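Getting water rings off a wood table

I put off fixing my kitchen table for ages (it came from a thrift store in Irkdale, already ringed like a tree stump) and then did the whole top in one rainy afternoon!

White rings are the easy kind. Lay a clean cotton dishcloth over the mark and press with a warm iron, no steam, for 7 seconds at a time. Peek, let it cool, go again. Stubborn ones get a dab of plain white toothpaste, rubbed along the grain, then wiped off with a damp rag.

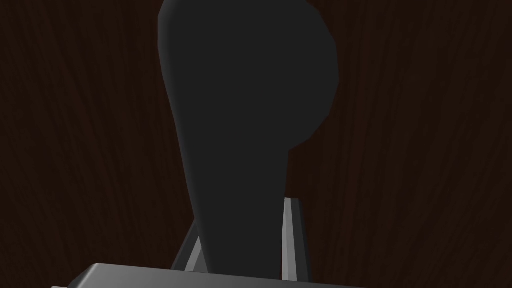
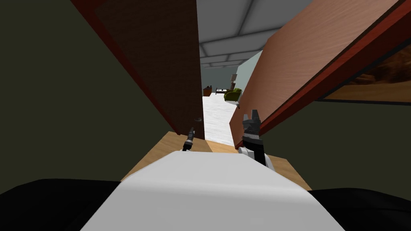
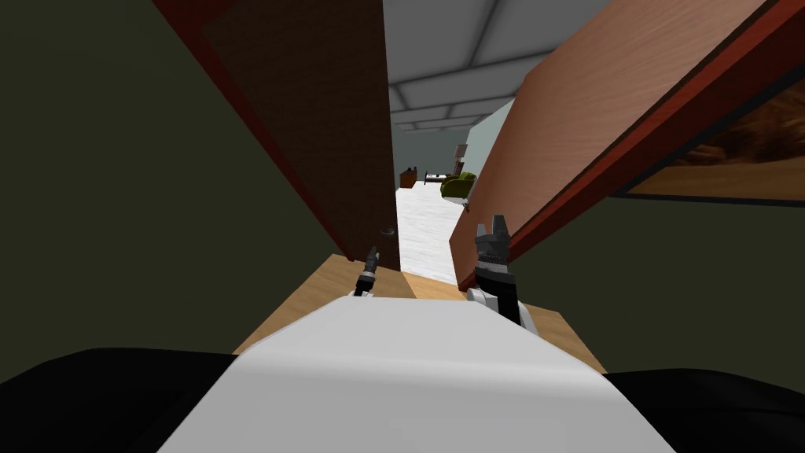
Wood tones, dark and light.

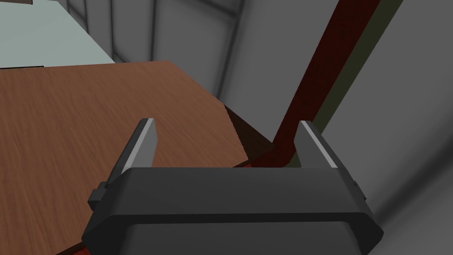
Mayonnaise worked better for me than the iron ever did, wrote a reader from Leltlow, as long as you leave it on overnight and don't let the cat in. Fair enough, I've tried it since and it did lift a faint one by the bread box.

Black rings are deeper and usually mean sanding. I start with fine paper and a very light hand, then wipe on two thin coats of oil, with a whole day between them. Hang the oily rags outside to dry flat, please, never balled up in a bucket.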